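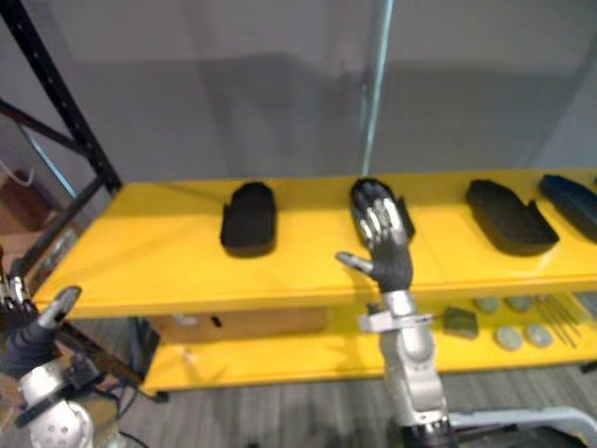 How to Lay Out a Kitting Shelf When Half the Picking Is Done by a Robot

If you've been reading along for a while you know I run the kitting area at Stancombe, where we put together foam insert packs for tool cases. Last spring we started sharing the job with a two-armed robot, and I get more mail on that than on anything else I've posted. Most of it is some version of "okay but what do you DO all day now?" So I'm going to answer that, but mainly I want to show you how I set up the shelf, because that's the part I had to learn the slow way and I'd like to save you a few weeks.

You don't need to be an engineer for any of this. I'm certainly not one! I came up through packing. What you need is a shelf, some tape, a notebook, and a supervisor who'll leave you alone for a couple of mornings.

Before you start

Get these together:

Masking tape, the low-tack kind (you will move it)
A paint marker
A notebook that stays at the shelf
A full set of the parts you pick most
Your last month of pick lists, printed
Somebody who has done the job by hand for a long time

That last one matters more than the tape. For us it was Mavis Lyons, who could pack a case with her eyes shut and had opinions on every single insert. The first layout was drawn up without asking her and it was terrible. The second one was basically hers.

Step 1. Sort the list by how annoying the part is

Everybody wants to start with volume. We did too. Out of 241 part numbers we took the ones that moved fastest and handed those over, and then found out that two of the fastest movers were thin and floppy and stuck to each other. Mavis peels them apart with a thumbnail without noticing she's doing it. The robot would come away with two, or with none.

So go down your list and put a letter next to each part. E for easy (holds its shape, doesn't cling, obvious top and bottom). F for fussy. P for please don't. Do it with the part in your hand, not from the drawing. Anything with a lip or a loose corner I'd call F until you've watched it go well for a week.

Start with the E's only. I know, it feels like giving away the good jobs. More on that further down.

Step 2. Pick one level and keep it clear

Our rule is that live parts go on the top shelf in a single row with daylight between them, and nothing else lives up there. No gloves, no coffee, no "I'll just set this down for a sec." Odds and ends go on the lower level.

How much daylight? Enough that a hand can come down over one part without brushing the next one. I measured it in the least scientific way possible: I put on a thick winter glove, spread my fingers, and set the gap so I could grab each piece without touching its neighbor. Then I added a little. Vitalii Semeniuk, our controls tech, checked it against the real numbers and moved one of my marks. One! I'm still a bit smug.

Step 3. Tape it, live with it, then paint it

Mark the corner of each spot with tape and run it that way for at least a full week. Please don't paint on day one. We painted on day one, and there's a shelf in the back with three sets of lines on it that I have to look at every time I go for boxes.

Write the part number on the front edge, facing the person who refills. The robot isn't reading your handwriting, this is for the human at six in the morning.

Step 4. Think about dark parts on your surface

Foam is mostly black, and black on a dark bench is hard for a camera and not much fun for people either. If you've got a choice of shelf color, go bright. Ours was picked out of a Prallberg catalog years before anyone said the word robot around here, so that was pure luck. If you're stuck with dark benches, try a light mat under the parts first. It's cheap and you'll know by lunch whether it helps.

Navy parts next to black ones are their own headache. I can't tell them apart in the late afternoon, and I've stopped pretending I can. Keep the two colors at opposite ends of the row or put them on different runs.

Step 5. Agree on who reaches in, and when

This is the step people skip. Decide how a person asks for the shelf and how they give it back, and make it the same on every shift. At ours you press the hold button, wait for the arms to park, swap the parts, step back past the line, and press again. Your site will have its own safety rules and those come first, obviously, so sit down with whoever owns them before you write anything up.

Then practice it when nothing's running. We did it over and over on a Tuesday until it got silly. By the end Vitalii was calling out orders like a short-order cook. But when we went live, the refill was already a habit and I had one less thing to worry about.

Step 6. Keep the notebook

Every time somebody has to step in, they write down the part, the time, and what they did. Just a few words. "Picked two, pulled one off." "Upside down, flipped it." Don't turn it into a form with boxes, people quit filling those in.

After our first 500 cases I sat down with the notebook and a sandwich and found 62 entries. A big chunk of them were the same part, sitting in the same spot, on the second shift. The refill person was left-handed and set it down turned a bit the other way. We added an arrow to the tape and that one went quiet.

Step 7. Go back to your F's

Once the easy ones are boring, bring over one fussy part at a time. One. Give it a week. If the notebook fills up, send it back to the people bench and don't feel bad. We've had the same flap-ended insert go over and come back twice. Tavares, who cuts our foam, has offered to change the shape a little, and I'm waiting on samples.

So what do we do all day?

Right, the actual question. When we started, each of us did 80 cases a shift by hand, and by the end of the week your wrists knew it. Now the easy picks mostly aren't ours. We do the refills, the fussy parts, the final check, and the odd orders where a customer wants something strange. Mavis does much more training than she used to and much less packing. She told me she misses the packing some days, the kind where you put the radio on and your hands just go. I get that. I miss it too.

I also don't want to tell you it's all rosy. When you take away the easy parts, what's left is hard parts all day long, and for the first month people were more tired in the head than they'd ever been. We fixed it by rotating every two hours and by keeping one bench where somebody packs whole cases start to finish, the old way. It costs us a little speed. The manager asked about it once, and I showed him the error counts for the month before and the month after, and he hasn't asked again.

On pay: push for it early. If folks are learning to clear faults and keep the log, that's a new skill and it belongs in the job description. Ours took until December to get sorted out and there was some grumbling in the meantime, which was fair.

A few quick answers from the mailbag

Can you do this with metal parts? I've only done foam and some light plastic. A reader at Rarmont does brackets and tells me the spacing idea carries over but glare was a pain.

Do the parts have to be perfectly square to the shelf? Ours don't. Same way around every time is what helped us.

How often do you redo the layout? Whenever the pick list shifts a lot. I look at it every quarter and usually swap two or three spots.

What tape? Whatever's in the drawer, as long as it peels. If you use the strong stuff you'll be out there with a scraper on a Saturday, and I speak from experience.

Next time I'll do labels and bins for the lower level, so send me your questions on that and I'll fold them in.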